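Fluvthorpe on a gray morning smells like wet leaves and someone else's toast, and I was already late when I got to the house with the green gate. I'd come to talk about clutter. The woman who let me in (she asked me to leave her name out, "my sister reads everything") runs Plirkico, a one-person business that helps people get through the small stuff. She doesn't do attics or garages. She does the drawer, the bowl by the door, the pile on the bed.

"Everyone can throw out a sofa," she told me, before I even had my coat off. "A sofa makes you decide. A little toy car doesn't. It can sit there for eleven years and never ask you a thing."

She got started after clearing her own parents' place, where she kept a tally in a school notebook. The final number was 1327 objects, all of them smaller than her hand. I said that sounded exhausting and she laughed at me. "It was the best month I'd had in ages! I found my own teeth."

Her method, if she'd let me call it that, is to put everything down on a bed or a table with a cloth over it, a few things at a time, and leave them side by side for a bit. Toys next to chargers, whatever came out together. She likes a flowered cloth because it's what she grew up with, and she won't be talked into plain white. I tried. 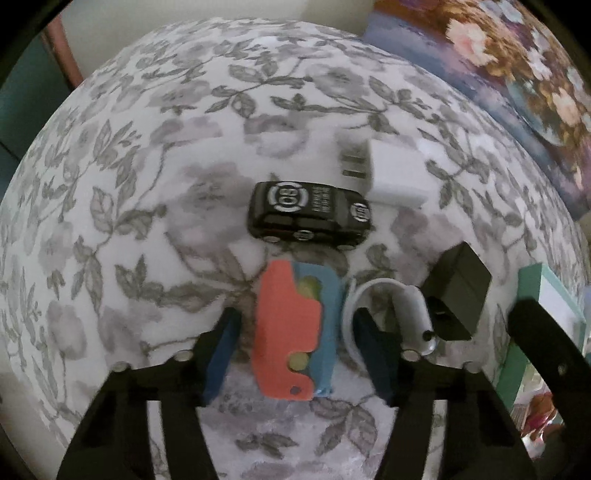 Peeters wrote in after my last column to say that sorting on a bed is asking for trouble, as you only end up sleeping next to it all. I read that part out to her.

"Well, yes," she said. "So finish before bedtime." Then she thought about it some more and admitted she'd once slept on a box of dominoes.

Chargers are her real subject – I could have filled the page with them. She thinks most homes keep every power adapter they ever owned and can match maybe half to something that still works. She gives each one a week. Plug it in, find what it belongs to, or out it goes to the electronics bin at the Jorkutance recycling yard. Toys get longer. "You have to ask the kid, and the kid has to be in a good mood, and you have to not be holding a trash bag."

And what about grown-up kids? "Send them a picture. If they don't answer by the weekend, they've answered."

She had 102 things left to go through for her current client, and she'd promised to be done before November. She didn't seem worried. We had more coffee and she went through my purse, which I hadn't offered, and made me throw away two dead pens and a key. I still don't know what the key was for.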